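Como pesquisar o percurso de um familiar militar e preparar uma ficha biográfica

O Arquivo Memorial de Hurnholm recebe, de forma contínua, fichas biográficas de militares falecidos ou desaparecidos em serviço, elaboradas pelas respetivas famílias. O presente guia indica os passos a seguir para reunir a informação, verificá-la e remetê-la nas condições exigidas pelo regulamento de depósito.

Última atualização: 11/13/22

1. Reunir os dados de partida

Antes de consultar qualquer fundo, registe o nome completo do militar, a data e o local de nascimento, a filiação e o ramo em que serviu. Se conhecer o número de matrícula, anote-o tal como figura no documento, incluindo letras e barras. As variantes ortográficas do apelido devem constar de uma linha separada, com indicação da fonte em que cada uma aparece.

Recomenda-se que os familiares mais velhos sejam ouvidos nesta fase. Os testemunhos orais são aceites, desde que identificados como tal e acompanhados da data da conversa.
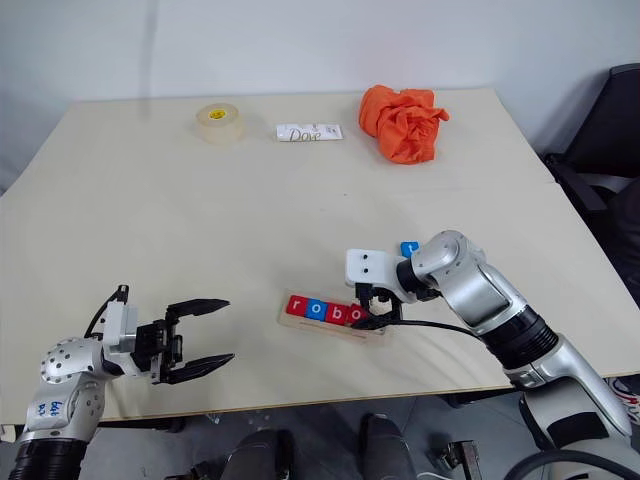 2. Consultar os registos de unidade

O índice Bundness permite a pesquisa por apelido, por unidade e por localidade de origem. Introduza em primeiro lugar apenas o apelido; a utilização simultânea dos três campos exclui os processos incompletos, que são numerosos. Os processos individuais podem ser requisitados na sala de leitura, até ao limite de 4 por sessão.

Nos casos de desaparecimento, importa distinguir a data da ocorrência da data em que a morte foi oficialmente presumida. Ambas devem ser transcritas. Quando exista apenas uma, o campo da outra fica em branco e não deve ser preenchido por dedução.

3. Confrontar as fontes

Cada afirmação relevante da ficha deve apoiar-se em, pelo menos, duas fontes independentes. A notícia necrológica publicada num jornal local e a carta de condolências do comandante contam como fontes distintas. Uma transcrição e o respetivo original contam como uma só.

As divergências entre fontes não impedem o depósito. Devem ser descritas em nota, com a referência de cada documento.
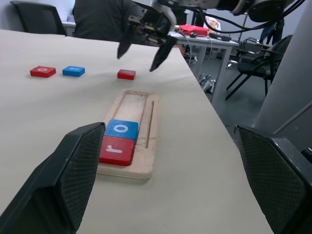 Tabuleiro de madeira com blocos de letras; o bloco azul tem a letra «o».

4. Redigir o texto biográfico

O texto não pode exceder 2000 palavras. Deve seguir a ordem cronológica: família e infância, escola e ofício, incorporação, serviço, circunstâncias da morte ou do desaparecimento, sepultura ou memorial. Poemas, cartas e dedicatórias escritos por familiares são transcritos em anexo, conservando a grafia e a pontuação originais. Se a autoria for incerta, escreva «autor não identificado».

As abreviaturas militares são desdobradas na primeira ocorrência. Os postos indicam-se na língua original, seguidos da equivalência portuguesa entre parênteses.

5. Enviar a ficha

A ficha é submetida através do formulário Tanui, com as reproduções dos documentos em ficheiros separados. Os originais não devem ser enviados por correio. Quem pretenda depositá-los deve marcar atendimento na delegação de Sterkden, onde será lavrado o auto de entrega.

A apreciação decorre no prazo de nove semanas. Se forem pedidos esclarecimentos, o prazo suspende-se até à receção da resposta. As correções posteriores à publicação são requeridas no mesmo formulário, mediante indicação do número da ficha e do parágrafo a alterar.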